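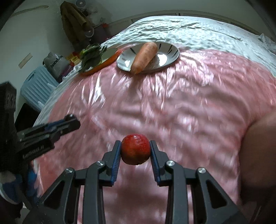
Clorkcombe-build Digest, Vol 20, Issue 10

Message: 2
Date: June 21, 2019
From: Kamlesh Garg
To: clorkcombe-build
Subject: Re: play in the finger linkage, and which pads

Dear Akash, dear all,

Thank you for the long answer. I reply between your lines, I hope it stays readable in the digest.

Akash Tomar wrote:

> I read your note on the Gautam hand gripper twice and I think you are
> chasing the wrong part. If the fingers do not stay parallel when you
> squeeze, look at the pivots before you redraw the arms.

You were right and I was stubborn. I had already started to redraw the outer arms thicker, and I stopped. I took the linkage apart on the kitchen table and pushed each pin with my thumb. The inner joints were fine. One outer joint on the left side moved in its hole so much that I could see it without a lamp. After I changed this pin for the next size, the tips close evenly. I left the triangular openings in the outer arms as they were, and I do not find that the arms bend more than before.

> How tight do you turn the screws at the joints? At the workshop we had
> a pair where somebody closed everything hard and the mechanism moved
> like an old gate.

My first pair was also like an old gate. Now I tighten until the arm stops, then I go back a little, until it falls by its own weight when I hold the tool sideways. I put the round silver caps on only after this test. Before, I put the caps first and had to pull them off again, and one of them got scratched. For the second gripper of the pair I did it in the correct order and the assembly took me one evening.

> Did you keep the flat fingers from the Moltisden drawing? I never liked
> them. They are good for a box and bad for everything that rolls.

No, I gave up the flat ones. I use the blue pads with ridges now, one on each finger. With the flat surface, a round fruit turned out of the grip as soon as I lifted it at an angle. With the ridges it sits in the middle and I do not need to press so strongly. I am doing the trials on the bed, with a satin bedspread under everything, and I recommend it to all who work with food: what falls does not get bruised so much, and my table stays free. The wrinkles are a small nuisance when I want to pick something low.

A carrot is more difficult than a red fruit. If I take it near the thick end, the tip goes down and the whole carrot turns between the pads. If I take it in the middle it holds, but from a plate with a wide rim it is not easy to come to the middle, the fingers touch the rim first. I would like to make the finger ends narrower, and I ask if someone has tried this already. The leafy vegetables I cannot judge yet. I catch a few leaves and the rest stays in the dish.

> Send me the opening width you finished with. Mine is at 20 mm less than
> the drawing and I regret it now.

I kept the opening of the drawing. I was thinking to reduce it too, to get a lighter movement, but then a larger fruit would not go in. Perhaps you can put the original inner arms back? As far as I remember, the hole positions are the same in both versions, only please measure before you drill something.

> Last thing, weight. I would not go over 200 grams on the fingers until
> you know the pins.

I did not go over it. My kitchen scale is not very exact, so I stay well under.

Now my own questions to the list.

The spring. I ordered a pack of 10 from Vederis and they are too strong for a long session, my hand is tired after a short time. Does anybody have a softer one of the same length, or can I simply stretch these? I am afraid that a stretched spring will not come back.

Using both together. With one gripper in each hand I can move things well, but the arms of the two tools hit each other when I come close to the same object. It could be only practice. Or maybe the second one should be held at another angle - I tried from the side, and it was better, but my wrist did not like it.

The drawing. I have marked my changes by hand on a paper copy. I will make a clean one in July and bring it to Clorkcombe, together with the old flat fingers, if somebody wants them for boxes.

Akash, please keep your spare pins for me if you have not promised them. I will pay for them, of course.

With kind regards,
Kamlesh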